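Setting up the house for low vision: small tips that make a big difference
Oct 30, 2024

When my mum's central vision started to go, we spent weeks looking for clever gadgets. Most of what helped was already in the cupboard! Try one room at a time and see what sticks.

Kitchen
Pour milk into a dark mug and black coffee into a white one. The contrast shows you the level far better than squinting does.
Put a rubber band round the salt and leave the pepper bare. Two bands for the sugar, if you bake.
Keep two chopping boards, one black and one white. Onions go on the black board, beetroot on the white. Brilliant for keeping track of the knife.
A dab of raised paint at the 180 mark on the oven dial works a treat. Comfort Annan, from our Akham support group, uses nail polish in the brightest colour she can find and adds a second coat once the first has set.

Lighting
Light the job and leave the ceiling alone. A lamp at elbow height, set to the side of the better eye, beats a brighter globe overhead – and there's much less glare.
If you have macular trouble, a matte tablecloth is worth its weight in gold. Shiny benchtops throw light straight back at you.

Medicines and drops
Eye drops and ear drops come in horribly similar bottles. Wrap one in coloured tape the day you bring it home, and store them in separate rooms.
Write the opening date on the box in thick black marker, 21 mm high if it fits. Check with your pharmacist how long the drops keep once opened.
Mojtaba Shahbazi keeps his morning tablets in an egg cup and his evening ones in a ramekin, so his fingers know which is which.
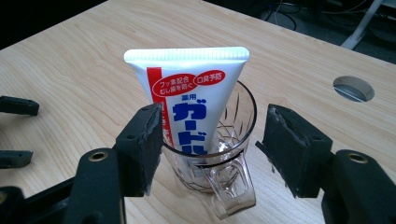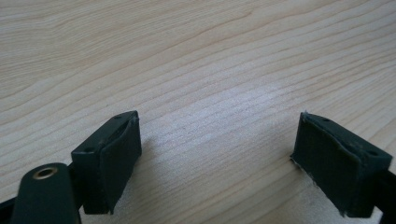
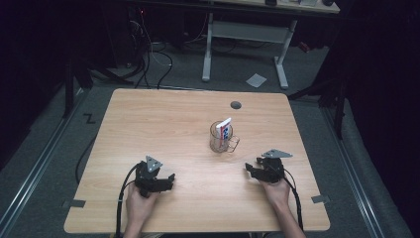 Bathroom things deserve the same treatment, and this is where I get really keen. Creams and pastes feel alike in the hand, so give every tube its own fixed home and never lay one down loose on the basin. A toothpaste tube stood cap down in a clear glass mug with a handle is easy to find by touch, and the hydrocortisone can live in a tin with a lid, well away from the brushes. For November I'm tackling the linen cupboard, with big safety pins for the queen sheets and none for the singles.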